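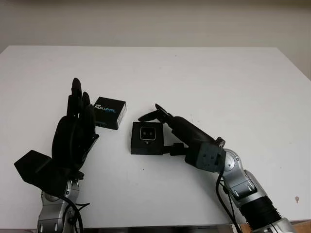
The open day at Urndale ran from morning until 5 o'clock, and by the middle of the afternoon the engineer at the two-armed robot had almost lost her voice. She works for Stedovton, a small firm that has been in the building for three years, and she agreed to talk between groups.

"People ask if it's fast," she said. "It isn't. We run it slow with visitors in the room, and I'd run it slow anyway at this stage."

The project is called Huanca. It deals with small goods on a tabletop: boxes, trays, little cameras, the kind of thing a person packs all day without thinking. She said the hard part is reaching for one item without knocking the next.
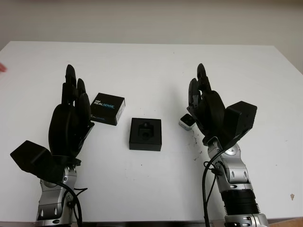 "A box is easy until you turn it a bit," she said. "Then the fingers have to come in at another angle, and you find out what your software is made of."

The team has logged 1554 attempts since May. She would not give a success rate – the tasks keep changing, she said, and one number would cover too many different things.

Visitors came in groups of six. Children wanted to shake hands with it, which is not allowed. Older people mostly asked about jobs. She said she tells them what she knows, and that a warehouse in Stotwood has asked for a trial but hasn't signed anything.

Asked what she would fix first, she didn't need to think. "The cables," she said. "I spend more time on cables than on anything else."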